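Chapter 3
Paper: The Stuff Under the Stuff

Most people give paper no thought until it jams. This chapter asks you to give it a good deal of thought, some of it about glue. By the end you should be able to pick a sheet for a job, defend your choice to whoever pays for it, and bore a dinner party on the subject of fibre.

Paper is a mat of plant fibres that were once floating in water and have since been persuaded to lie down. How they lie matters. On a machine, most of them line up with the direction of travel, and that gives the sheet its grain. Fold with the grain and you get a crisp edge. Fold against it and you get something that looks chewed.

The mill at Plindard, which we will visit in Section 2, learned this at some expense. One August it cut 900 reams of greeting card stock the wrong way round, and 860 of them came back. The remainder, we must assume, went to people with very low standards for birthdays.

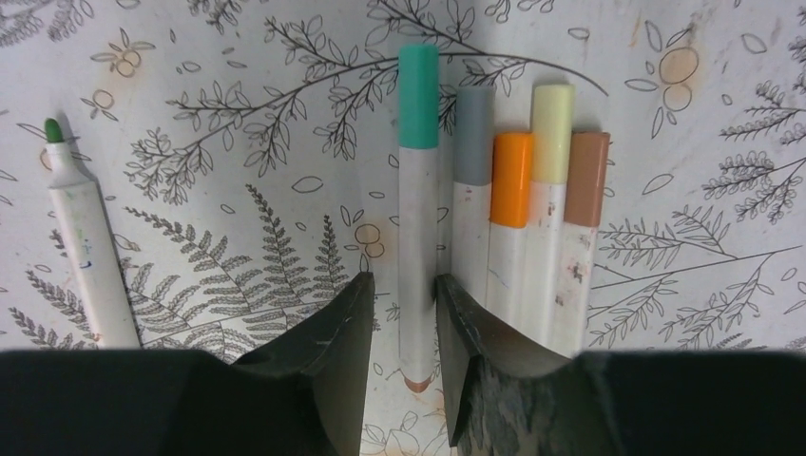 Why does ink spread on some papers and sit neatly on others?

The difference is mostly sizing, a substance added to slow down how fast the fibres drink. Blotting paper has next to none, so a dot of ink becomes a puddle. Writing paper has enough to hold a line where you put it.

Sizing can go into the pulp or onto the finished surface, and the better mills do both – then charge you for three. Older recipes used gelatine, boiled up from parts of the animal that had no other offers. The Zakunari workshop still makes its sheets this way, and visitors are advised to stand upwind.

Coloured inks behave differently from black ones, and the same pen can give a fine line on one sheet and a furry one on the next. Before you blame the pen, try it on another stock.
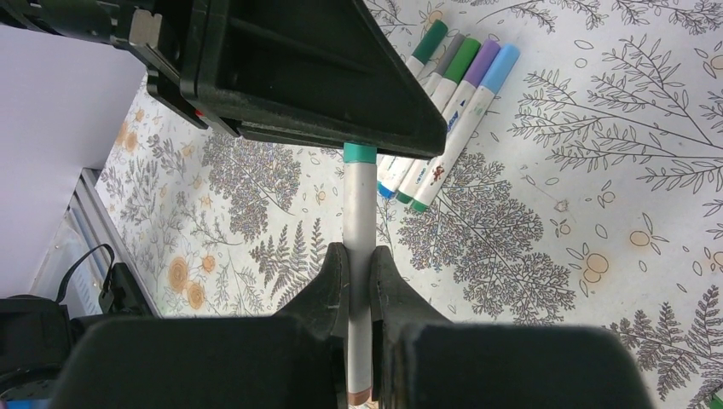 Figure 3.2 A white marker, held upright.

Section 1 begins with the Antoniuk fold test, which needs a sheet of paper, a flat table and more patience than you would expect.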